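Dillitz Wool Blanket, Twin Size

Item no. 1675 – in stock

I've been selling blankets out of our shop in Turow for a good while now, and this is the one I keep on my own bed, so forgive me if I go on a bit! It's a plain-weave wool blanket with a whipped edge, heavy enough to stay put when you roll over but not so heavy that you wake up feeling squashed.

The wool is washed before weaving, so it doesn't have that strong sheepy smell (a little at first, yes – hang it by an open window overnight and it fades). Natália Říha does the edges for us by hand, and I think her corners are the neatest I've ever seen. If you find a loose thread, write to me and I'll send it back to her. 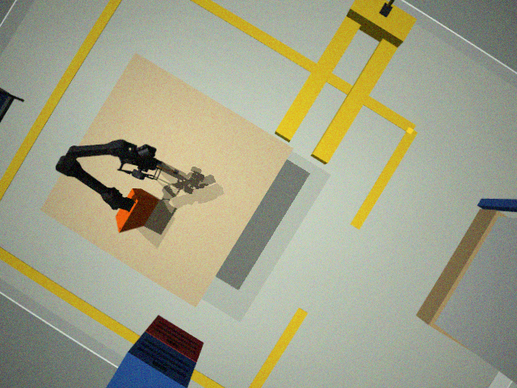 Now, washing. Please don't put it in with your towels! Cool water, wool soap, a short gentle cycle, then dry it flat on a rack. I wash mine once a year and shake it out the rest of the time. Small bits of fuzz come off in the first few weeks and you can just pick them away.

Colors: oat, moss, dark plum. The plum is a touch browner than it looks on most screens. The moss is sold out until the next batch comes in at the end of October.

Size: twin, 200 cm long
Fiber: wool, undyed in oat
Edge: hand-whipped, matching yarn
Care: cool gentle wash, dry flat

Oh, and if you want two that match, order them together – I'll pull them from the same batch so the shades line up. Gift wrap is free, just leave me a note at checkout.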